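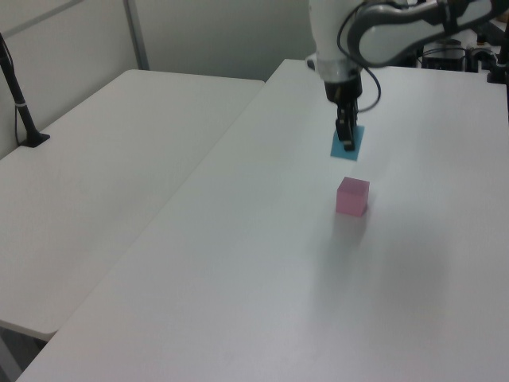 Sixteen mornings of rye bread

I have fallen completely for rye. It started in July with a bag of dark flour from Mutiso, the little mill shop at the bottom of our hill, and I've baked with it on 16 mornings since (yes, I keep a notebook, and yes, it's covered in dough).

Rye is a different creature from wheat. You don't knead it so much as stir it, and it sticks to everything – the spoon, the tap, your sleeves. The first time I kept adding flour because I thought I'd got it wrong, and I ended up with a loaf you could have propped a shed door open with. Leave it sticky! Wet your hands, pat it into the tin, smooth the top and walk away.

My usual loaf now takes 632 grams of flour, which sounds fussy, but that's what fills my old tin to the right height. The starter is called Ikis. It lives at the back of the fridge and smells gorgeously of apples when it's happy. I feed it the night before, mix everything at 10 and have the dough in the tin before bed.

Then comes the hard part, the waiting. Rye wants a good long rest after baking before you cut it, and I now leave mine for 19 hours, wrapped in a tea towel. I used to cut in while it was warm and wonder why the knife came out gummy. The difference a day makes is huge: the crumb settles, the sour taste comes forward and you can get proper thin slices.

What to put on top? Cold butter and salt, every time. Or soft cheese and those sweet pickled cucumbers Drokau sells in the tall jars, which I could eat for breakfast, lunch and tea. Last week's crusts went into a soup with onions and caraway, and I scraped the pan.

Next I want to try a seeded one, with sunflower and linseed soaked overnight, and perhaps a spoonful of treacle. If you've got a seeded rye you love, please leave it in the comments, I'll be baking again on Mutiso's next bag.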